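Faltovis 핸드헬드 그리퍼 2개 세트 사용기 겸 제품 안내

저희 가게에서 그리퍼 몇 종류를 돌려 써 보고 있는데요, 이번 차례는 Faltovis예요. 손에 쥐고 쓰는 방식이고 왼손용, 오른손용이 한 세트입니다.
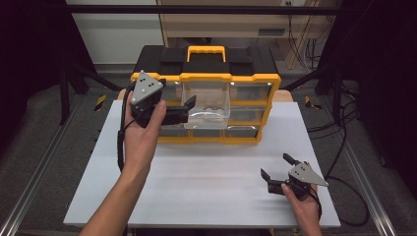 저는 새 그리퍼가 들어오면 무조건 서랍부터 열어 봐요. 블록 집어서 옮기기 같은 건 웬만한 제품이면 다 되거든요. 그런데 투명 서랍은 얘기가 달라요. 손잡이 부분이 얕고 미끄럽고, 조금만 비스듬히 당겨도 옆면에 걸려서 덜컥거려요. 한 손으로 본체를 눌러 주고 다른 손으로 당기는 동작까지 해 봐야 양손 세트를 살 이유가 있는지 감이 옵니다.

먼저 좋았던 점! 집게가 가늘어서 서랍 안쪽으로 넣기가 편해요. 지난번에 써 본 Lato는 집게 끝이 뭉툭해서 작은 부품 앞에서는 거의 포기했는데, 이건 납작한 와셔도 몇 번 만에 집었어요. 무게는 한 개에 388g(케이블 빼고 저희 저울로 쟀어요)이고, Lato는 588g이라 삼십 분쯤 들고 있으면 손목에서 차이가 확 납니다.

아쉬운 점도 적을게요. 케이블이 뒤로 빠지는 구조라서 왼손을 높이 들면 손목 옆으로 늘어져 자꾸 걸리적거려요. 저는 팔꿈치 쪽에 벨크로로 한 번 묶고 썼어요. 그리고 쥐는 부분이 제 손에는 조금 굵어요. 같이 테스트한 Dinesh Warrier 씨는 딱 좋다고 하니까 손 크기에 따라 다를 것 같네요.

위쪽 삼각형 판에는 나사 구멍이 여러 개 나 있어서 마커나 소형 카메라 브래킷을 달 수 있어요. Lūse 브래킷은 그대로 맞았고, Gruvwood 것은 구멍 간격이 안 맞아서 어댑터를 따로 깎아야 했습니다. Gruvwood 쓰시는 분은 주문 전에 꼭 문의 주세요.

반복 테스트는 서랍 열기, 부품 하나 꺼내기, 서랍 닫기를 한 번으로 쳐서 2,000회 했어요. 그중에 실패가 382회인데, 대부분 닫을 때 서랍이 틀어져서 걸린 경우예요. 여는 쪽은 생각보다 잘됐어요. 집게 끝 고무를 새것으로 갈고 나서는 손맛이 훨씬 나아졌는데, 횟수를 따로 나눠 기록하지 않아서 숫자로는 못 보여 드려요 ㅠㅠ

구성품
왼손용 그리퍼 1개, 오른손용 그리퍼 1개
삼각 마운트 판 2개(장착 상태로 출고)
연결 케이블 2개
교체용 집게 끝 고무 4쌍

보증 기간은 1년이고 집게 끝 고무는 소모품이라 보증에서 빠집니다. 컨트롤러는 별도 구매예요. Lato 컨트롤러를 이미 갖고 계시면 커넥터 모양은 같지만 핀 배열이 다르니 그냥 꽂지 마세요.

설정 파일은 Vaida Kütt 씨가 정리해 준 걸 주문하신 분께 메일로 보내 드려요. 대여는 세트 단위로만 가능합니다.

작성일 2018년 12월 22일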